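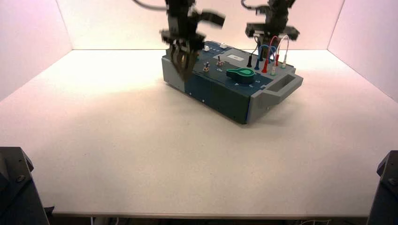 The Blank Bit by the River

The map of Trastton had one blank bit left, and Sumaiya wanted it by Sunday.

It was down at the bottom, where the river makes its fat loop under the railway. Everywhere else on her screen was glorious. Bike lanes in green, bumpy lanes in orange, every rack and pump and water tap from the station to Trastberg, 600 pins and each one put there by somebody on two wheels. Then you scrolled south and it all just stopped, as if the town had run out of ink.

"There's a way through there," said Lech Śliwiński, tapping her screen with a finger that had chain grease on it. "Prydderch Cut. My uncle rode it to work."

"It's not on the satellite layer."

"It's under trees! Of course it's not on the satellite layer."

This was in the back of Grostel, the café that stayed open late on group nights and let them drip on the floor. Sumaiya zoomed in as far as she could. Trees, more trees, the gray roof of something, a railway line as thin as a hair. She could feel the grin starting. She had been making the map since February, she had a perfectly good job and a perfectly good sofa, and there was still nothing she liked better than hearing that a path might exist.

"Saturday," she said. "Six o'clock. Bring lights."

"Six in the morning?" said Modupe Shehu from behind the newspaper.

"It's light by then!"

"Then why do I need lights?"

"The railway," said Lech happily. "There's a tunnel. Well, there was."

They met at the station, all three of them, with the streets still cool and smelling of bread. Modupe had a folding bike with tiny wheels and a bell that sounded like an elevator arriving. Lech had his big black tourer. Sumaiya had her phone strapped to the handlebars with two rubber bands and the tracker already running, and every time she looked down there she was, a small blue dot rolling along a road she had drawn herself. She never got tired of it. You turned left and the dot turned left!

Past the last houses the pavement gave up. There was a metal gate, a field with cows in it, and a dirt track running down to the trees.

"Surface?" called Sumaiya, who was typing with one thumb.

"Terrible," said Modupe.

"I have paved, gravel, dirt and other."

"Put other."

She put dirt. The dot slid off the end of the green line and out into the white, drawing a thin red thread behind it, and she let out a whoop that made the nearest cow look up.

The first turn was wrong. It took them to a pumping station and a fence. The second was wrong too, though it had blackberries, hard little green ones, and a view of the river so good that Sumaiya dropped a pin on it and labeled it LOOK. Modupe sat down on a stump and ate a cheese sandwich. Lech stood in the nettles in his shorts, turning in a slow circle.

"He talked about a white post," he said. "You turned at the white post."

"When was this?"

"When I was seven."

"So the post could be firewood."

"It could," Lech said. He looked so downcast that Sumaiya got off her bike and went to kick around in the long grass with him, and that was how they met the woman with the wheelbarrow.

She was coming up a path that none of them had seen, between two hawthorns, and she stopped when she saw the helmets.

"Are you lost, or are you from the water company?"

"We're making a map," said Sumaiya. "For bikes. We're looking for Prydderch Cut."

"Well, you're standing on it, dear." The woman set down the barrow. Her name was Kazimiera Zawadzka, she was 79, and she had a garden down by the water that she had walked to most days of her life. She wanted to see the map. Sumaiya took off the rubber bands and handed the phone over, and Kazimiera held it out at arm's length and found the station, then the church, then the bakery, which she said was in the wrong place.

"It moved," said Modupe.

"It did not move. It has a second shop." She gave the phone back. "And where am I?"

"There. You're right next to the blue dot."

"In all that white?" She sounded quite offended. "There's a whole path here. There's a spring. There's the tunnel, and my garden, and the steps the school used to keep clean. Have you got a pencil in that thing?"

So they put it in. It took most of the morning. Kazimiera walked ahead with a stick and called things out over her shoulder, and they pushed the bikes behind her and typed as fast as they could. The spring, with a tin cup on a chain. A plank bridge. Eleven stone steps, and Lech carried Modupe's folder down under one arm, just to show that he could. The white post was lying in a ditch with moss all over it, and he crouched down and patted it.

Then came the tunnel. It was short and low and dripping, with a coin of green daylight at the far end. The phone lost its signal as soon as they were inside, and the dot stood still in the dark while they rolled on without it. Modupe rang the bell. It came back off the bricks so loud and so silly that they had to stop and do it again, and then Kazimiera wanted a turn.

They came out on the river path, under the willows, and the dot gave a hop and caught up. Sumaiya looked at the screen. The red thread ran down out of the town, wandered about, made two foolish detours and joined the green line on the other side.

"Is that it?" asked Lech. "Is it on?"

"It's on when I press save."

"Then press it!"

"What do I call the garden?" she asked. "I can't put your name on there for everyone to see."

Kazimiera thought about it. She had mud up to her ankles and a leaf in her hair.

"Put that there are plums in September," she said, "and that they should ring the bell."

Sumaiya typed it in, word for word, and pressed save. Modupe was already asking where the path went after the willows.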